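Merkham fixture kit, second revision: four stars from me

I put off writing this until I'd lived with the thing for a while, because my first impressions of workholding kits are always too kind. I run one small cell that takes old desktop computers apart, one arm, one table, and I look after it myself between everything else. When the original clamps wore out in November I ordered the Merkham set with the Sikel finger pads and spent two evenings getting it all in.

First, the good stuff. The T-nuts drop into the slots from the top and turn to lock, so you don't have to pull the end cap off the table every time you change your mind (I change my mind a lot!). The side stops are nice and stiff. I can lay a tower down on its side, push it up against the stops and tighten two knobs, and the arm finds its taught points without me nudging anything. On the old clamps I was re-teaching the socket position most mornings before coffee.

The finger pads are the real surprise. I bought them as an add-on and expected little, but they grip small parts far better than the bare fingers did, and swapping a set takes 12 minutes with the arm parked. Maxine Pirihi, who lent me her torque driver for the job, bought a set for her own cell the same week.

Now the grumbles. The instructions are a single folded sheet and the drawings are tiny. The sheet also tells you to set the tool offset before you fit the pads, and that's backwards: the pads change the length, so you end up doing it all over again. Fit them first, then set the offset, then run slowly down to the board with your hand on the stop button. I sent Merkham a note and got a friendly reply from Jordan Wragg, so maybe the next sheet will be better.

The knobs could be bigger too. With gloves on, they're a pain. And at 52 dollars a pair, I think spare pads should come in a case instead of a sandwich bag.

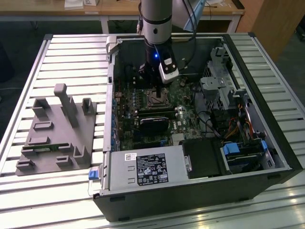

How often do the finger pads need changing?

Every 2,000 cycles is what I've settled on, and I wipe them with alcohol at the end of each shift. Leave them longer and they get shiny and start letting go of things.

Would I buy the kit again? Yep, and I'd skip the cable clips, which cost extra and popped loose on me within a day. Zip ties have done the job fine ever since. I'm still waiting on a replacement for one knob with a chewed thread, and I'll update this when it shows up.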